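How to plan the budget for your first hand-held grippers

Before you ask for any price, write down the task in one sentence. Ours at Pravham was: pick up folded clothes and move them by hand-held gripper, so that a robot arm can learn it later. The arm is the second purchase. Do not mix the two in one budget.

Step 1. List the wearing parts. For cloth work these are the finger pads, and I order 4 spare pairs for each gripper.

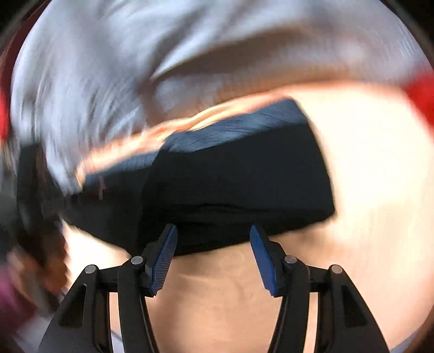
Should the pads be paid from the equipment money? Put them under consumables, because you will order them again every year.

Step 2. Ask two suppliers for the same list. We asked Morkach and Rostix, and the delivery time was 9 weeks at one and 2 at the other -- this difference can cost more than the discount.

Step 3. Keep a reserve. I put aside 1,000 euros for repairs and small tools, and I do not touch it before December.

Step 4. Try the gripper on your most difficult material before you sign. Dark, thin and folded pieces are a good choice.
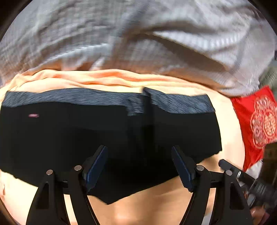 Torquil Gillies wrote to me that he would also ask for the price of training, as his quote from Ngui did not include it and the second invoice was a surprise.

Last updated: 15/06/2018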